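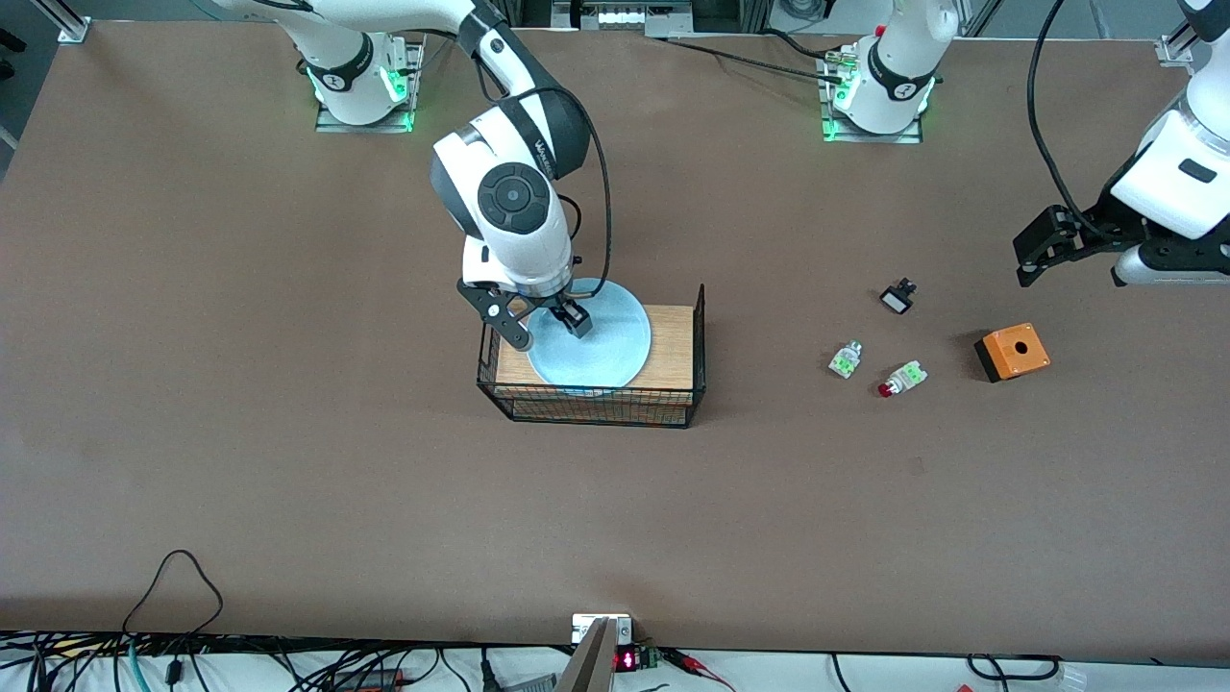

Pale blue plate, brown table.

December 14, 2022

So I finally finished Prutwood last night, and I have been walking around the house all morning still half inside it! If you've missed my earlier rambling, it's a retelling of Bluebeard set on a river barge, and I picked it up back in March, read 45 pages, and put it down because the opening is slow. Like, really slow. There's a whole chapter on rope.

I'm so glad I went back. Somewhere after page 70 the captain's new wife finds the second set of keys, and from there I couldn't stop (I burned a pot of rice, no regrets). The locked room isn't what you think it is. I won't spoil it, but I did have to go back and reread the rope chapter, and yes, fine, it matters.

My one complaint is the ending. The barge pulls into Salgado, which we've been hearing about for 200 pages, and we get 2 short scenes there and then it's over. I wanted the market! I wanted the aunt with the parrots! Maybe there's a sequel coming, I haven't looked.

Next up is either Jedadance, which is the twelve dancing princesses one that everybody in my book group loved, or Asik, which I know nothing about except that the cover has a fox on it. I'm leaning fox. If you've read either one, tell me in the comments, but please, no spoilers past the first few chapters.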